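How to Set Up a Paper Cup Station for a Self-Serve Coffee Table
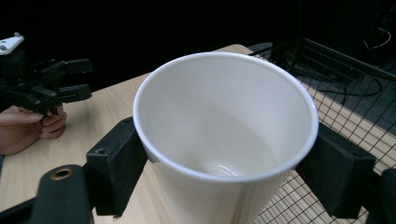
A stack of paper cups, a table and something to drain spills on will cover most small gatherings. The setup below is the one we use for the open mornings at Saludo, where the coffee goes out at 9 and the table has to look after itself until noon. It works the same for a school fair or a long meeting.

What you need

Plain white paper cups, single wall or double wall
A table with a wipeable top, or a wooden one with a good finish on it
A wire grid or cooling rack
A shallow tray that fits under the grid
Lids, if people will be walking around
Napkins
A bin with a liner

Choosing the cups

Cups are sold by volume, and the number on the box is usually the volume to the brim. Nobody fills a cup to the brim, so take off a finger's width when you work out how much coffee you need. A 300 ml cup is a good general size. It holds a normal coffee with room for milk, and it is not so tall that it tips when someone bumps the table.

Single wall cups are fine for cold drinks and for tea that has stood a few minutes. For coffee straight from the urn, buy double wall or put sleeves out. Doubling up two single wall cups also works but you go through the box twice as fast.

Check the rim before you buy a lot of them. A good cup has a rolled rim that is even all the way around, with no gap where the side seam meets it. The rim is what keeps the cup round when it is picked up, and it is what the lid snaps onto. We have had good results with the Genora cups, which come 500 to a case. The Grasus ones are cheaper but their lids are a little loose.

Setting up the table

1. Wipe the table and let it dry. Paper cups pick up moisture at the base, and a damp bottom seam goes soft.

2. Decide which way the line will move. Left to right is what most people do without being told. Cups go first, then drinks, then milk and sugar, then lids and napkins.

3. Put the tray down where the pouring will happen and lay the wire grid over it. Drips go through the squares into the tray and the cup stays out of the puddle. Make sure the squares are small enough that a cup stands level on them. If the grid rocks, fold a napkin under one corner.

4. Open one sleeve of cups at a time. Leave the rest in the plastic, in the box under the table.

5. Stand the cups in short stacks, upside down, on a clean napkin or a sheet of baking paper. Keep each stack under a forearm's height. Tall stacks lean, and they come down when someone pulls from the top.

6. Put out a few single cups the right way up for the first people through. Do this last, just before you open.

Separating cups that stick

New cups often come out of the sleeve two or three together. Hold the outer cup low down, near the base, and turn the inner one by its rim while lifting. Don't squeeze the sides to break them apart. A paper cup that has been creased near the middle will hold coffee for a while but it bends in the hand.

If a whole sleeve is stuck, roll it gently back and forth on the table under your palm before opening it. That loosens most of them.

Filling

Set the cup down on the grid to fill it. It is safer than holding it under the tap, and both hands are free for the urn. Stop a good finger below the rim for coffee and a little lower if milk is going in.

Pick up a full cup by the upper third, just under the rim, where the wall is stiffest. Holding it around the middle makes the sides give and the coffee rises - this is where most spills come from.

How many to put out

For 100 guests over a morning, have nearly twice that number of cups on hand. People put a cup down, lose track of it and take another. A marker pen on the table helps if you want names on them.

During the morning

Empty the tray under the grid whenever it has a visible layer of liquid in it. Wipe around the grid at the same time. Refill the stacks before they run out, and always from a fresh sleeve. Don't put cups back in the stack once they have been handed out, even if they look unused.

Clearing up

Most paper cups are lined with a thin plastic film, so they can't go in with ordinary paper in many places. Check what your local collection takes. Clulel sells a cup tube that stands next to the bin and stacks the empties, and it saves a lot of bag space. Tip the leftovers into a bucket first.

Rinse the grid and tray in hot water, dry them and store them flat. Unopened sleeves keep well in a dry cupboard. Fold an opened sleeve over at the end and close it with a clip.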